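Gruvlow Two-Arm Sorting Cell - product page
Mestarcombe Lab Equipment / Research cells / Gruvlow
Page updated 2019-01-09

The Gruvlow is a bench cell for groups who study learning from demonstration with two arms. It is delivered with both arms mounted, the wiring done and the Juta recording software installed. You need only a strong table and a normal wall socket.

Sorting by color is the standard task of the cell, and every unit passes it before shipping. Loose blocks are put on the mat, and the policy must bring each one to the compartment of its color. 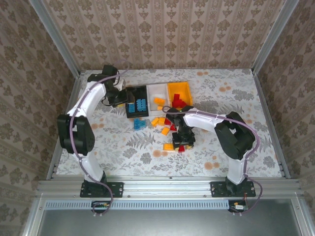 The Juta method does not give a fixed role to the left or the right arm. Both arms share one policy, and at each step the policy decides which arm moves to the blocks and which one stays back. This was the most difficult part to train, because two grippers over a small tray can easily block each other. With the right gripper closed on a red block near the center of the mat and the left one held over the black compartment, the way to the yellow bin for reds is still open. We call this state "split reach", and the software marks it in the log.

Training set and result

The policy was trained on 1,281 demonstrations, recorded by 8 operators. Krisztina Bodnár designed the recording protocol and repeated the full test in May with new start positions. Her main finding is that patterned surfaces do not hurt the result if they are also present in training - so we deliver the cell with printed mat and wall paper as standard. Plain panels can be ordered.
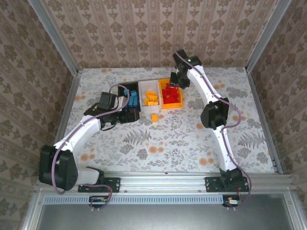
A run is scored only when both arms are back in the rest position. Blocks in the wrong bin count double against the run, and blocks left on the mat count once. By this rule a single yellow block in front of the white bin costs one point, even with the blues, the yellow-orange ones and the reds already in their own bins. Please use the same rule if you compare with our numbers.

Options

Nyitrai gripper fingers, soft, set of 16
Spare mat, printed or plain
Juta license for 10 seats

Delivery time and price on request.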